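Preventive Maintenance Belongs in the Purchase Contract

Plants that buy dewatering and pumping equipment still tend to treat maintenance as a matter to be settled after commissioning. The purchase is negotiated in detail, the performance guarantee is reviewed by counsel, and the service plan arrives months later as a separate quotation. 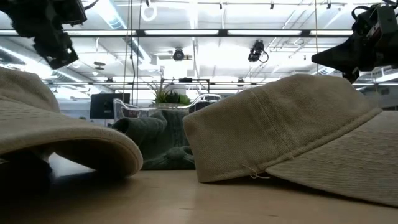 It is the position of this publication that the two should be signed together. A centrifuge, a slurry pump or a thickener is bought for the work it will do over many years, and the terms under which it will be kept running are part of what the buyer is paying for. When those terms are left open, the supplier has little reason to disclose wear rates, lead times for parts or the hours of labor that a full overhaul requires.

The experience of the Jonville concentrator illustrates the point. Its operators purchased 3 slurry pumps from Trasix on the strength of a competitive price. The pumps performed as specified. The first set of liners, however, reached the end of its service life after 1702 hours of operation, against the 4000 hours that the plant had assumed in its budget. No one had misled the buyer. The figure of 4000 hours came from a general brochure and referred to clean water service, while the Jonville feed is coarse and abrasive. A maintenance schedule attached to the contract would have obliged both parties to state the duty in writing.

The Pronby plant took a different course. Its agreement names the parts to be held on site, the inspection intervals and the person at the supplier who must answer when an interval is missed. The purchase price was higher. Managers there regard the difference as money well spent, and we agree with them.

Some buyers object that a combined contract ties them to a single source of parts. The concern is reasonable, particularly at remote sites such as Tambunan, where a local machine shop may deliver sooner than the original manufacturer. It can be met by requiring drawings and material grades for all wear components, together with a right to end the service portion on fair notice.

Remote monitoring does not remove the need for such terms. Sensors report vibration and temperature, but an alarm has limited value if no agreement says who must respond to it, or how soon. Purchasing departments preparing their tenders for June should ask for the service plan in the same envelope as the price.

February 1, 2018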